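The Musen Hotel - Your Questions Answered

We get a lot of lovely emails about the pub, and many of them ask the same things, so Loan Vi and the rest of us behind the bar have put the answers in one spot.

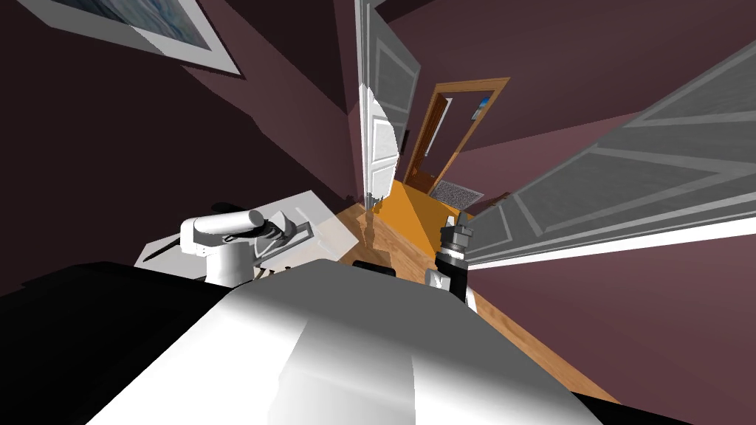 Why is it called the Musen?
The short version is that it was named after a paddle steamer that used to tie up at the bottom of the street and unload wool. The longer version involves a publican who'd won a share in the boat at cards, and you're welcome to ask for it over a beer (allow a good half hour).

Is it true the pub used to be across the road?
It is! The first Musen was a weatherboard place on the Igwe Street corner, and it burnt down one August. The licence was carried over to the present building, which had been a grain store, and that's why the front bar has such a high ceiling and such small windows.

Do I need to book?
For the front bar, never - just wander in and find yourself a stool. The dining room seats 82 and does fill up when there's a show on at the Driravetti Theatre, so please ring ahead if you're hoping to eat before curtain up.

What's on tap?
We have 24 taps, and most of them change with the seasons. The Skinimard dark ale stays on all year, as the regulars would never forgive us if it didn't.

Can I bring the kids, or the dog?
Kids are very welcome in the dining room and the courtyard until 9 pm. Dogs are fine in the courtyard on a lead, and there's a water bowl by the tap.

Where do I park?
Street parking is free after 6 pm, though you may have to go round the block once or twice. The council car park is 400 metres down the hill, and the 201 bus stops nearly at our door.

Do you still run the history walk?
We do, in the warmer months. It starts in the front bar at 10 am, takes in four old pubs (two of them are now flats, sadly) and finishes back here for lunch. Wear a hat and comfy shoes, and put your name down at the bar.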